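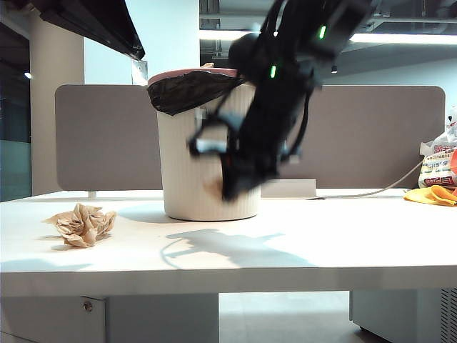
*Arm, bin and one of the crumpled paper balls on the tabletop during work on the Ginder planner.*

**1/** The Ginder software group has released an update to its planning and control stack for table-top tidying. This thread sets out what has changed, what has not, and what users are asked to do before they upgrade. The release notes are in the repository under the June tag.

**2/** The reference task remains the same: crumpled paper on a desk is to be placed in a lined bin. It was chosen as a test of software. The objects are cheap and light, no two wads have the same shape, and a bin liner seldom hangs the same way twice.

**3/** Perception first. The segmentation module, Vundov, formerly treated the bin and its liner as a single object. It now reports them separately: a rigid body, a rim, and a soft region whose outline may change between one view and the next. The planner receives all three.

**4/** The change matters most at the opening. Folded plastic was often read as part of the rim, and the release point was then set too far to one side. Under the new scheme the release point is taken from the rim alone. Where the liner hides part of the rim, the missing arc is fitted from the part that can be seen.
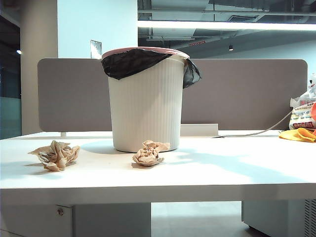 ## Planning and control

**5/** The scene above is the kind that Vundov passes to the planner: two paper balls outside the bin, one towards the left front edge of the desk and one close to the base. The second is the harder case. A grasp near the base must leave room for the fingers without touching the ribbed wall.

**6/** The planner, Risavik, now ranks objects by clearance before it ranks them by distance. It draws up to 1000 candidate grasps for each object, discards those that meet the bin or the desk, and scores the remainder. The previous version took the nearest object first and gave up too readily when that object was awkward.

**7/** Items that are not part of the task – a cloth, a cable, a bag against the divider – are held as obstacles with a fixed margin. They are never offered to the grasp sampler. Users who want a different rule may supply their own list in the task file.

**8/** On control, the speed limit near the bin is now set by distance to the rim and no longer by a timer. Arms with a slower controller should see smoother approaches. Joint limits and stop behaviour are unchanged.

**9/** The replay tool, Aoki, has been extended. It can step through a logged run, show which grasps were rejected, and state the reason for each. The regression set now holds 2325 logged scenes, all of which can be replayed without hardware.

**10/** Known issues. Shadows cast by the arm on a white surface may still be labelled as objects at low light settings. Very flat scraps are often missed. A liner that hangs well below the rim may be given too large a margin, and a reachable object beside it is then skipped.

**11/** Before upgrading, users should repeat the camera calibration and delete cached scene models. Files written by version 2 cannot be read by version 4 and must be converted with the script provided. Conversion does not alter the original logs.

**12/** The planner changes were led by Chin-lung Cheung, to whom technical questions should be addressed through the issue tracker. Reports should include the Aoki log and the task file. Reports without a log will be returned with a request for one.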